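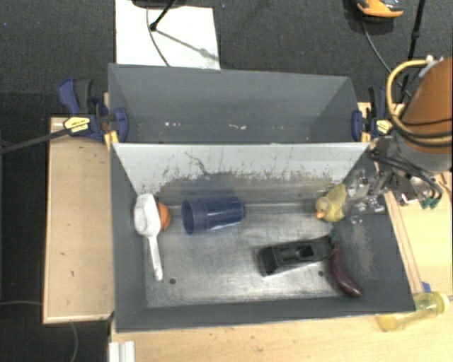 Picking practice: a duck, an aubergine, a scoop and a cup in the front bin, with the arm at the side.

I've packed orders at the Mulmont warehouse for 11 years, and in June they put a robot arm at the end of our line. Before that it did its practising on toys. I've got a soft spot for the duck, I'll admit, and so has most of the late shift.

Management at Grestitz sent round a leaflet saying the arm would "free colleagues for more rewarding tasks". I read it on my tea break and I'm still waiting to hear which tasks those are. What I can tell you is what has changed, because I stand two benches away from it.

The lifting has gone down, and I'm glad. My shoulder is glad too! There are 57 bins on our line and I used to lean into all of them, reaching for whatever had rolled into the far corner. Now the arm takes the small loose stuff and I get the odd shapes, the breakables and anything in a bag that flops about. So the boring picks have gone, which sounds lovely until you do eight hours of nothing but awkward ones. The easy ones were my rest. You could think about your dinner or have a natter while your hands got on with it.

And the natter matters, I think, more than the people who plan these things realise. There used to be four of us at that end and now there are 2, and one of those spends half the shift clearing jams. I learned the job from the woman next to me – how to hold the tape gun, which boxes lie about their size, when to speak up and when to keep quiet. Who does a new starter learn from now? There's a screen, and the screen is fine, but it won't spot that you're having a rotten day.

I'm not against the thing. My cousin's at the Özkan bakery over in Cletville, where they got machines for the heavy trays and kept everybody on, with longer breaks thrown in, and she wouldn't go back for anything. Same sort of kit, different decision. We shifted 2,051 parcels one Monday, a record for us, and we got a round of doughnuts for it. Very nice doughnuts, but I'd have liked ten minutes more at lunch.

So ask us before the next one comes. Ask where it should stand, which picks we'd happily hand over and which we'd like to keep. I've got a list ready, and it's in my locker if anybody from upstairs fancies reading it.

Print this page | E-mail this to a friend

We use cookies to improve your visit. By carrying on you agree to our use of them.

Last updated: Monday, 4.15pm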